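Place settings, Pumphrey rental

Welcome to the table page! I finally got the dishes out of their boxes in January and have been trying them in different combinations ever since, mostly for the supper evenings we host under the name Tollulura. I own 41 bowls at this point and regret maybe two of them. The plan is to settle on one everyday setting for soup nights and stop fiddling with it.

Soup night, first try. The order was miso to start and noodles after, so spoon and chopsticks both had to fit on one mat.

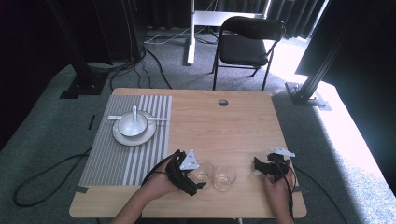

Striped mats are my weakness, and I went back and forth for ages on whether they'd be too busy for Asine, our smallest room. I think they're fine as long as everything on top stays plain. The gray and white stripes do the decorating, and the white bowl on its white plate can just sit there looking calm. I'm still not sure about laying the chopsticks behind the bowl (pretty, but a long reach for the lefties), so next time I might try them in front. Glasses stay to the right of the mat, short and clear!

Coming up next is the Sumon set, which is darker and a lot heavier. I paid roughly 126 dollars for it, shipping included, and I'd like it to earn its shelf space before spring.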